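Section 2: Connecting the Wodik Outdoor Access Point

Revised 2025-03-19

Read this section through before you start. It covers the cable run, the power injector, the first start and the placement check. Mounting the access point on a wall or pole is covered in the next section, but do the bench test below first. A faulty cable is much easier to replace before it has been pulled through an attic.

Before you begin

You will need:

The access point and its bracket
The power injector and its power cord
One short Ethernet cable to go from the injector to your router
One long Ethernet cable to go from the injector to the access point
A laptop or phone with Wi-Fi
The label sheet from the box

The long cable must be solid copper. Cable sold as "copper-clad" will often pass a simple tester and then drop the link on a cold night or under heavy load. If you are not sure what you have, look at the printing on the jacket. The longest run we support for this model is 135 feet, measured along the cable and including any slack you leave at either end.

Do the bench test indoors, near the router, on a flat surface with an outlet within reach.

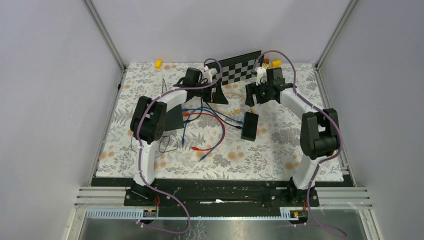

Write down the network name and the set-up code printed on the back of the access point. Once the bracket is on, the label faces the wall and can't be read. Copy both onto the label sheet and keep the sheet with the router.

CAUTION: Do not use a power injector from another product, even if the plugs fit. Injectors are made for different voltages, and the wrong one can damage the access point. Damage of this kind is not covered.

2.1 Bench test

1. Leave the injector unplugged from the wall.

2. Connect the short cable from any free LAN port on the router to the injector port marked DATA IN. Push until the clip clicks.

3. Connect the long cable to the injector port marked POWER OUT. If the cable is on a spool, you can leave it there for now, but unwind a few turns so that the plug isn't pulling sideways.

4. Connect the other end of the long cable to the access point.

5. Plug the injector into the wall outlet.

6. Wait 90 seconds. The light on the access point blinks amber while it starts, then turns solid white. Do not unplug it while the light is amber.

7. On your laptop or phone, join the network name you copied down and enter the set-up code when asked.

8. Open any web page. If it loads, the bench test is finished.

Note: Your device may warn you that the network has no internet connection for a short time after you join. Stay connected and try the page again.

If the light never comes on, go to 2.4.

2.2 Placing the injector

The injector is an indoor part. It has no seal against rain, dust or insects, and it should not go in a shed, a carport or an unheated porch — even a covered one. A closet or a utility shelf near the router is usually the best place.
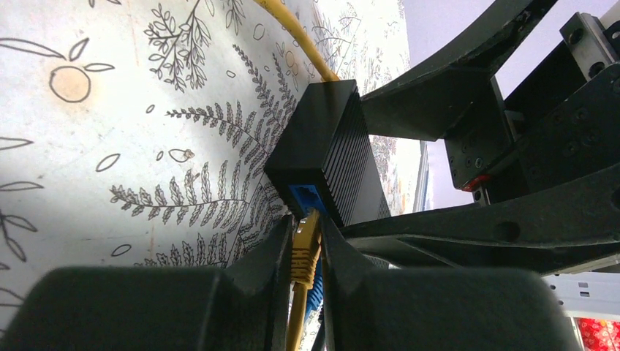
Network unit with cooling fins along the side and a blue Ethernet port at the end.

1. Choose a spot where air can move past the housing. Do not set it on carpet or bury it behind towels or boxes.

2. Keep it off the top of the router. Both give off heat, and the one on top will run warmer than it should.

3. Leave a loose loop in each cable next to the injector. A cable that is pulled tight puts a load on the port and will work itself out over time.

4. Stick one of the printed labels on each cable, close to the plug. The two ends look the same after a year in a closet.

CAUTION: Never connect the POWER OUT side to the router, a television, a printer or a computer. It is meant for the access point only.

2.3 Running the long cable

1. Unplug the injector from the wall, then disconnect the long cable at both ends.

2. Tape over both plugs. Insulation fibers and plaster dust get into the contacts easily and are hard to clean out.

3. Keep the cable apart from house wiring. Where they have to cross, cross them at a right angle.

4. Avoid sharp bends at corners. If the jacket creases, the pairs inside may already be damaged.

5. Where the cable leaves the building, drill the hole so that it slopes down toward the outside. Form a low loop in the cable just before the hole so that water drips off the bottom of the loop.

6. Seal the hole after the placement check, not before. You may still want to move the cable.

7. Remove the tape, reconnect both ends and plug in the injector. Wait for the solid white light as you did on the bench.

Note: For brick or stone walls, use the longer sleeve from the Barnard entry kit, sold separately. The sleeve in the box is sized for wood siding.

2.4 If the light does not come on

Check that the outlet works by plugging in a lamp.

Check that the cables have not been swapped at the injector. This is the most common cause.

Replace the long cable with any short Ethernet cable and repeat the bench test. If the access point now starts, the long cable is at fault.

If the light stays amber, unplug the injector, wait a minute and try again. A unit that stays amber a second time needs to be exchanged.

For an exchange, write to Anahera Tuhiwai in customer support and include the serial number from the label sheet. Please say which of the checks above you have already done.

Continue to Section 3, Mounting the Bracket.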